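Home | About | Archive | Contact

I passed the paralegal certificate (and what the last stretch was like)

December 10, 2024
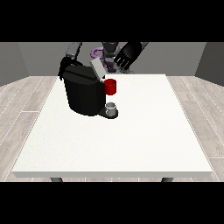

So the letter came and I passed! I've read it more times than I'd like to admit. I'm 56, I hadn't taken a test since my driver's license, and for most of November I was sure I'd be writing a very different post.

If you're new, I work the front desk at a small law office in Zuststead. Wills, property, a bit of landlord and tenant stuff. I answer phones, I open mail, I make the coffee when Virgilio forgets (he forgets). Two years ago Morenike Ogbonna, one of the partners, asked if I'd ever thought about getting certified, and I laughed at her. Then I went home and looked up the fees.

The classes were at night, over in Stamemside, and the drive is horrible in the rain. Contracts I liked right away. Civil procedure I did not. All those deadlines, and every one counted a little differently! I ended up taping them inside my kitchen cabinets, so now I think of motions to dismiss whenever I reach for the oatmeal.

Legal writing was the surprise. I figured I'd be good at it after years of typing other people's letters, and my first memo came back with so much ink on it that I put it in my bag face down. Our instructor, Conall Mac Carthaigh, wrote "who is doing what to whom?" next to nearly every paragraph. Fair enough. I rewrote the thing 8 times and by the end you could tell who was suing.

A few people asked what I used to study. The course textbook, mostly, plus index cards from the drugstore. I tried an app for a week and kept forgetting my password. Nataša Karagiannis from my class called me a couple of evenings a week and we quizzed each other until one of us started yawning. She passed too, by the way, and she's already got an interview lined up.

As for me, I'm staying put. I start on the probate files after New Year's, with a small raise and my own extension. Somebody else gets the front desk, and I've been writing up notes for them on how to work the old copier. It's up to four pages.

3 comments | 11 shares

Recent posts
My first night class in Stamemside
What I keep in my desk drawer at work
Soup for people who get home late
Getting a will done, finally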